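Contact rate: divide by dials or by leads?

Gülizar Saraç
Posted 2nd August

I sell Skistine service contracts by phone in two territories, Velberg and Wustonberg. The sales book our team is working through says to track contact rate every week and to raise activity when it drops. It never defines the rate.

My log for the last period shows 1000 outbound dials to 661 separate leads. I had a live conversation with 163 of those leads, one conversation each. I dial 40 times a day. If I divide by dials I get 16.3 percent. If I divide by leads I get 24.7 percent. Wieser, the tracker we use, displays the first figure on the dashboard and the second in the monthly export, and both columns are headed "contact rate."

Which one should I use for planning, and which one goes to my manager? I have read the chapter twice and the worked example uses one dial per lead, so the two come out the same.

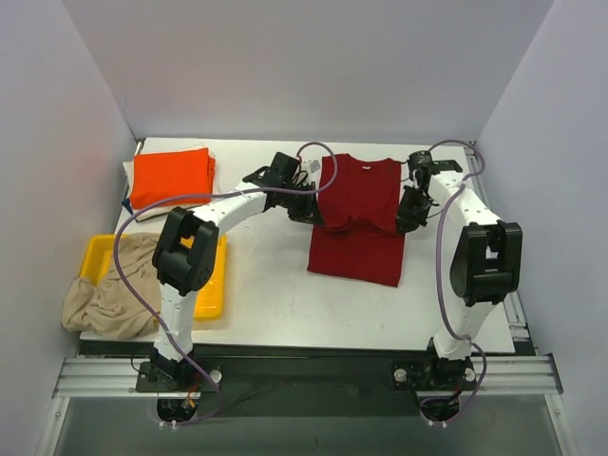
Valentin Millet

Both are valid and they measure different things. Keep both and rename them.

Conversations divided by dials is a workload figure. Use it to plan hours. At 40 dials a day and 16.3 percent you should expect six or seven conversations a day, and 1000 dials takes 25 working days.

Conversations divided by leads is a list figure. It tells you how much of the list you have reached so far. It can only go up as you keep redialing the same names, so don't compare a list you started last week with one that has had five passes.

Your log averages 1.5 dials per lead. That is low. Before you buy more names, run a second and third pass on the 498 you haven't reached, at a different hour from the first attempt. Log the attempt number in its own field. Wieser lets you add a custom column, and you can then compute the rate separately for attempt one, attempt two and so on.

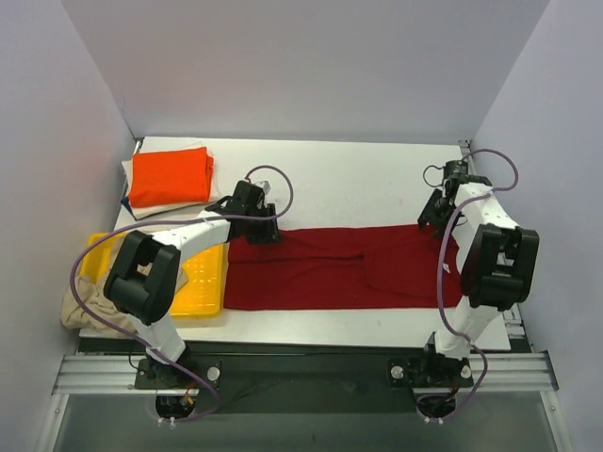

Dark red garment laid flat on a white tabletop.

Split Velberg and Wustonberg before you do any of this. A blended rate will hide a weak list in one of them. For your manager, send dials, leads and conversations as raw counts, with the rates next to them.

coldcall_dan

I just use dials. Book says more activity fixes everything, worked for me.

Gülizar Saraç

Thank you, the attempt column is in. The export overwrites custom headings, so I rename them by hand each time. If there is a setting for that, please post it.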